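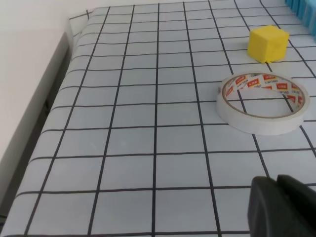

Unit 4: Scale and Grid References

Tutor: Iona Purves. Please read before Monday's session.

A map scale tells you how a distance on paper compares with the same distance on the ground. On a 1:1,000 plan, 1 cm on paper stands for 1,000 cm, or 10 m. The first number is always the paper and the second is always the ground, in the same unit.

Worked case. The footpath at Rutherford measures 22 cm on the 1:1,000 plan. Multiply by 10 to get metres: the path is 220 m long.

Grid references

Eastings come first, then northings. Read along the bottom edge, then up the side. For a six-figure reference, split each square into tenths by eye and add the extra digit to each half. A reference names the south-west corner of a small square – it does not mark an exact point.

Common slips
Northings given before eastings.
Measuring a curved path with a straight ruler. Use thread or a strip of paper.
Mixing centimetres and metres partway through a sum.

For next time

Draw the Rutherford car park at 1:200 from the measurements in your field book. Show a north arrow and a scale bar. Hand drawings to Cameron McIver in the map room.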